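How to budget for a small tabletop robot arm

By Arlo Baptiste

14 comments | 52 shares

This guide covers buying or building a first small arm for picking up household items and putting them somewhere else. It is written for schools, repair groups and people working at home. I have planned three of these purchases at Omitcombe and got the first one wrong, mostly by spending the money in the wrong order.

Step 1. Write down the job before you look at arms

Put the job in one sentence. Ours was "pick up empty drink bottles and jars from a table and put them in a box." If you can't get it into a sentence, hold off on buying.

Then list the objects. Measure the widest and narrowest part of each one and weigh the heaviest. An empty bottle weighs very little, but a glass jar can catch you out, and a full one may be beyond a cheap arm at full stretch. Keep the list. You will need it again when you choose a gripper.

Step 2. Measure the space

You need the height of the table, the distance from the mount to the furthest object, and the clearance behind. An arm that hangs from overhead leaves more of the tabletop free, but you have to pay for something rigid to hang it from. An arm clamped to the edge is cheaper to mount and loses some reach.

Mark the working area with masking tape and keep the box or tray inside it.

Step 3. Split the budget

Make a sheet with these lines and fill in every one, even if the figure is zero:

Arm (kit, printed parts or assembled)
Servos
Controller and power supply
Gripper and spare fingers
Camera or other sensors
Mounting
Cables, ties and fasteners
Freight and import charges
Spares

People leave out the last two. Freight on our Khaemba order cost more than the power supply did. For spares, set aside enough for 2 servos of each size you use. Small servos strip their gears while you are still learning the limits, and waiting on a single part can stop the whole project.

Step 4. Decide what to print

Printed brackets are cheap to replace and easy to change. Allow up to 80 hours of printing for a complete arm on an ordinary home printer, including reprints. If you don't own a printer, get a quote for the full set of parts before comparing it with a kit. Outside printing can wipe out the saving.

Servos, bearings and screws still have to be bought. Check the servo's size against the bracket drawings and order one to test before ordering the rest. The Tronix servos we bought first had a different hole spacing from the drawings, and we had to redo 6 brackets.

Step 5. Plan the gripper around your list

Go back to the objects from Step 1. A bottle lying on its side and a jar held by the rim ask different things of the fingers. Long, narrow fingers get into tight spots. Broad ones give more contact but need more room around the object. Hard plastic on glass or smooth plastic can slip, so put a few dollars aside for rubber sheet or grip tape.

Try the awkward objects early, while you can still return parts.
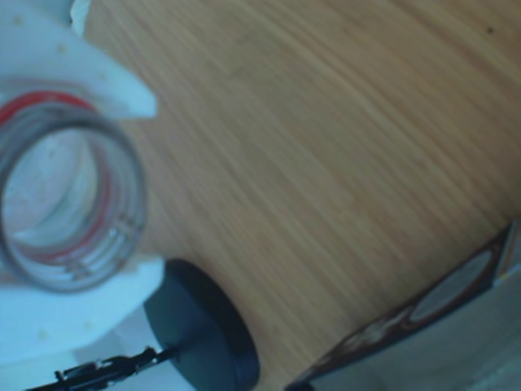
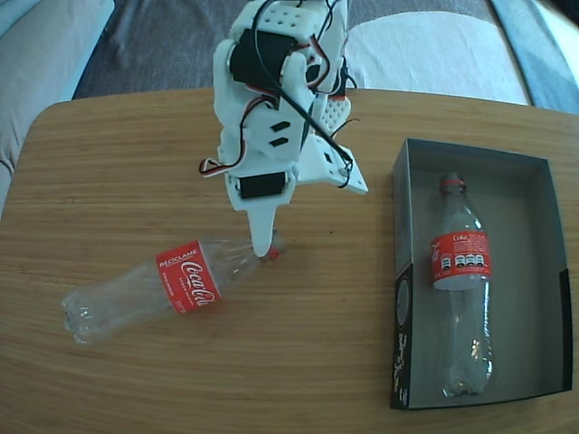 A glass jar in the gripper (first photo) and the arm over a plastic bottle, with another bottle in the box (second photo).

Step 6. Allow for wiring

Every joint has a cable, and every cable has to move with the arm. Buy extension leads in more than one length, plus sleeving and reusable ties. Run the arm slowly through its full travel before you fix anything down. Phúc Thái does our wiring and leaves a label at both ends of each lead.

Step 7. Buy in stages

First order: one servo, the controller and the power supply. Get the servo moving.

Second order: the remaining servos and the hardware for the arm.

Third order: gripper materials, camera and spares.

You will pay freight more than once. Set that against the cost of a full set of parts that doesn't fit. We used Varkham for the last two orders and asked them to hold the price for 7 weeks, and they did. Ask for this in writing.

Step 8. Keep a running total

Enter each receipt the day it arrives, with the part number. When something breaks, write down what it was and what the replacement cost. After a few months you will have a running cost to put in next year's budget.

Prices in our own sheet were last checked in March.

Contact | Copyright Omitcombe | Back to top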